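The workshop at Skurkgate is up two flights of stairs and smells, when I arrive one morning in July, of coffee and warm solder. Edgardo Macaraeg has already been there for hours. He waves me over to the bench with a screwdriver still in his hand (he forgets he is holding it for most of the next half hour) and asks whether I have ever tried to pick up a wet shoelace with a pair of bricks. I have not. "Well," he says, cheerfully, "come and see!"

He and Renato Ambrosio have spent the summer putting 3 pairs of gripper fingers through the same set of jobs, all on the same arm, and all to do with wiring. The first pair is the Kivano, broad and flat and stubbornly simple. The second is the Jakum, which is slimmer and has a soft pad on each side, and the third is a pair Renato drew himself and calls the Salazar, for reasons he would only half explain over lunch.

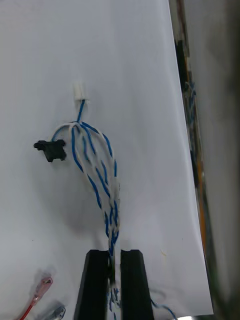

Wiring is a miserable thing to give a robot, and I say that with great affection for both parties. A box will wait politely where you left it, but a cable shifts and springs and rolls over as soon as you touch one end. The harness on the bench is a fair sample of the trouble: blue and white wires twisted round each other, a black connector on a short lead out to one side, a little white one at the top, and in between a set of loops that closes up into a lumpy knot before running down between the two black fingers. Renato likes to take hold below a knot like that, on the narrow part, while Edgardo would go for the connector every time, and they have been arguing about it, very fondly, since the spring.

Their notebook has 386 attempts in it so far, written up in pencil, with remarks such as "better" and "no" and once, underlined, "why". The soft pads are Edgardo's favourite. Renato is holding out for his own design, naturally, and has a new set of tips to fit after lunch.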